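Notebook, Jan 19, 2019

Pristora gripper kit, bench notes, second sitting. Milagros, skip to the part about the pads if you're in a hurry, the first chunk is me grumbling about software.

Saturday in the shop, so I had the compressor off and could hear the servo for once. It whines when it's holding. It's not loud, more like a fridge in the next room, but it's there the whole time the fingers are closed on something and it stops as soon as they open. I wrote to Trosine about it (they're the ones selling the kit, Pristora is just their name for the gripper) and I expect I'll get the same answer Octavio got about the cable, which was a link to the manual.

OK so, the software. The kit comes with a little desktop program that finds the gripper over USB and gives you a slider for opening and a slider for grip force. On my laptop it found the gripper on the third try. On the shop PC it never found it at all until I unplugged the label printer, and I have no theory for that. Once it's connected it's nice to use! The slider goes from 0 to 600, and those aren't millimeters or newtons or anything, they're just 600 steps of Pristora. Fully open is 600. The pads touch at 34 on ours, which means there's a bit of squeeze below that where the servo is only pushing pad into pad. I put 34 in as the soft floor so we don't cook it. If you reinstall, put it back, the program forgets it.

The force slider I don't trust yet. Low half does almost nothing that I can feel with my fingers between the pads (yes I did that, at low force, relax). Then it comes on all at once. I left it at 300 for everything today so at least the numbers compare.

Mounting went better than last time. I had the adapter plate on the wrong way around, which is why Octavio and I couldn't get the last screw in and ended up blaming the threads. Flip the plate, everything lines up. The wrist camera bracket goes on after the plate and before the cable, and if you do it in the other order you get to take the cable off again. Ask me how I know. The manual has the right order but in a drawing so small I had to blow it up on the copier.

What I wanted out of today was the hub parts. Gedivville want us to move their printed hubs from a flat surface to a fixture, and they want to know whether an off-the-shelf kit will do it before they pay anybody for custom fingers. They sent a batch in that green you can see from the parking lot. Hub lies flat, big hole in the middle, smaller holes in the face around it. I can see three ways to take hold of one:

Outside grip, pads across the full width. The kit doesn't open far enough. Done with that one.

Rim grip, one pad in the big hole and one outside, pinching the wall of the ring. This is the one I like.

Inside grip, both pads down the hole and then opening outward. Works on paper but the ridges on the pads are made for closing on things, and I don't think the backs of them have any bite.

For the rim grip I set up on the wood table and lined up by eye with the wrist camera view open on the laptop, gap between the fingers pointing at the middle of the hole.
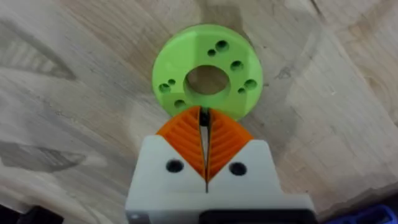 Lining up on the green hub, orange ridged pads right at the near rim.

I like this view a lot more than I thought I would. You get the tips and the part together, and the gap makes a decent sight line. I'd been planning to draw a crosshair on the laptop with tape and now I don't think I'll bother. The edges of the picture go soft, but the bit between the tips and the part is where I'm looking anyway. The grain on that table is busy, though, and if we ever want to find the part automatically I'd put a plain sheet down first. Lime green against pale wood should be easy enough for color, it's more the edge finding I'd worry about, with all those dark streaks running every which way.

One thing to know before you start with the rim grip: the fingers have to be turned a quarter from the way they'd sit if you just drove up to the part, so one pad can go in the hole and the other stays out. I lined up first and turned after. You could do it the other way but then you lose the sight line, and I kept ending up off to one side.

Results, such as they are. I ran it by jogging, no program, so this is me with the pendant and a cup of coffee and should be read that way.

Straight down with the quarter turn, closing at 300: picked up, held, no slip that I could see while I swung it over to the fixture and back. The ridges do their job on the outer edge. That edge is a little faceted and I'd wondered if a pad would rock on it, and it didn't, I think the rubbery stuff just gives enough to sit across.

Same again but coming in off center: the part pivoted as it closed and came up crooked. It stayed in the grip but there's no way it goes on the fixture pin like that. So the approach wants to be pretty square. I'd call this the main thing to tell Gedivville.

Same again but landing the pad over one of the face holes: no difference. I'd thought the smaller holes might catch a ridge. They're on the top face and the pads are on the walls, so of course they didn't, but I had it on my list and now it's off.

Inside grip: tried it anyway. Slid right off the pads and clattered on the table. Crossing that out for good unless somebody makes us different fingers.

Putting it down is the part that needs work. When the pads let go, the outside one comes away clean and the inside one hangs on for a moment and tugs the hub along. You could watch it shuffle sideways. Opening slower helped. Opening in 2 steps, first a crack and then the rest, helped more, and that's easy to script. Or we let the fixture pin hold the part and stop caring, which is Octavio's vote, I already know it.

Pads. Milagros, this is you. They come off by hand with a good pull and the spare set in the box is the same orange. I had one off and on again a few times and the fit is snug every time. Trosine also lists a smooth pad and a harder one for metal parts, sold separately and with a lead time they won't put in writing. I'd like a smooth set to see if it fixes the hanging-on when we let go. Would you ask for samples? You got samples out of Hầu when they were telling everybody else no, so you're the person for it.

Wear I can't say anything about after one afternoon. The tips looked the same to me at the end as at the start. I wiped them down with a dry rag, the manual says no alcohol on the pads and for once says it in large type.

Things I like so far: light, quick to mount once you know about the plate, pads better than I expected. The white body cleans up easily. The quick start card is good and whoever wrote that should have written the manual.

Things I don't: the whine, the force slider, the program forgetting its settings, the cable leaving the body at an angle that wants to rub on the wrist. I put a wrap of tape where it touches. Please look at the tape when you use it, and if it's worn through tell me.

Where I'd land today is that it's worth keeping the loaner and running a proper batch. It isn't a yes to Gedivville yet. They want to hear back from us by May and I'd like to have the release sorted out well before we show them anything, plus somebody should try it on a hub that hasn't been handled by me all day.

To do:
Script the open in two steps, crack then full.
Plain sheet on the table, check the camera view again.
Call Trosine about the force slider (call, don't write).
Smooth pads, Milagros.
Octavio, can you print me the fixture pin a hair longer? Current one lets the hub ride up on one side.
Find out what the label printer has against us.

Gripper is parked open at 600, power off at the strip. The hubs are back in their box on the shelf by the drill press.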